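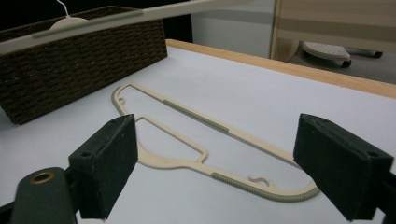 The hanger table, from the camera on the hand-held gripper.

Home | Projects | Reports | Data | People | Contact

Posted 03/11/2020 by the Nindum project lead, Amville

Second progress report: learning to handle household objects from hand-held demonstrations

Hello again, and thank you for the kind comments on the first report. You asked for fewer graphs and more of what we've been doing all day, so I've taken you at your word. The graphs are in the shared folder if you want them.

Since August we've been collecting demonstrations with the hand-held grippers, and the count now stands at 701 usable ones. The target in the proposal was 2000 by the end of the grant. I know that looks like a long way off, and I'll come to the timetable further down, but most of the early weeks went on working out what a usable demonstration is, and the pace since then has been much better.

Hangers have been the main job this period. I put them in the proposal almost as an afterthought (they were at the bottom of the list, under cutlery) and they have taken over the whole project. A plastic hanger lying flat on a table is a horrible thing to pick up with two blocky fingers. It's thin, it slides, and if you take it by the wrong part it swings round as soon as it leaves the surface. We're using cream ones with grey grip strips, on a white table, so the camera has a hard time too. I did wonder about swapping to a darker table, but then we'd only be learning about darker tables, and the homes we want this to work in have pale furniture in them. We've stuck with white.

The task goes like this. One or more hangers start on the table near a woven basket, in a different arrangement every time, and the person doing the demonstration picks them up and places them where the task card says. We vary the angle of the hanger a lot. Lying diagonally turns out to be easier for the model than lying square to the edge, which surprised me, and I still don't have an explanation I'd put my name to. My best guess is that people approach a diagonal hanger in more or less the same way every time, whereas with a square one they dither.

Now the result I'm most pleased with! In the first report I said we would compare two ways of labelling the demonstrations. The first marks only the moment the fingers close and the moment they open. The second also marks the approach, meaning the stretch when the person has plainly decided which bit of the hanger they're going for. It's slower to do and rather dull, and I was half hoping it would make no difference so that we could drop it. It does make a difference. Policies trained with the approach marked are far better at choosing a sensible place to grasp, and they recover more often when the hanger shifts under the first touch. The gain holds when we change where the basket goes. It shrinks when there's a second hanger close by, and when hangers overlap it nearly vanishes, so please don't read this as the problem being solved.

Overlapping hangers are the sore point in general. The model will happily go for the one underneath. We tried cropping the picture more tightly and that made things worse, I think because it lost sight of the far end of the hanger. We've gone back to the full view.

A few things that went wrong. We lost most of a week to a clock fault, where the finger positions and the video drifted apart over a long session. It was small enough to miss by eye and big enough to spoil the training. Roughly a tenth of what we'd recorded up to then had to be thrown out, and the 701 figure is what was left after that plus everything recorded since. There's now a check at the start and end of every session, and I won't let anything into the main set without it.

The other setback was Harnville. We had planned to record there as a second site during this period and the room wasn't ready. It's been promised to us now, and I've been to see it. The light is quite different from ours, which is just what we want, and the tables are a bit lower. I've moved the Harnville sessions into the next period and nothing else in the plan depends on them.

On software, we've moved the training over to the Bermúdez pipeline, as agreed. It took longer than I said it would. The old scripts had all sorts of little assumptions baked in (one of them quietly threw away any demonstration where the person paused) and we only found them by running both versions side by side. They now agree, and a full training run goes through overnight.

Money is fine. We're slightly under on equipment and slightly over on people's time, and the two more or less cancel out. I'd like to move the unspent travel money into paid demonstration sessions if you're happy with that. I've put the request on the usual form.

As for the timetable, at the present rate we'd finish short of 2000, so I'm proposing 3 sessions a week in place of 2. The grippers can take it. The labelling is the tighter squeeze, and I'm working on a tool that suggests where the approach begins so that a person only has to nudge it. Early tries are promising on single hangers and poor on pairs.

Next period: Harnville, the labelling tool, overlapping hangers again, and a first go at the cutlery. I'd also like to try the hanger policy on hangers it hasn't met before, wire ones especially. Could you let me know about the travel money before we book people in?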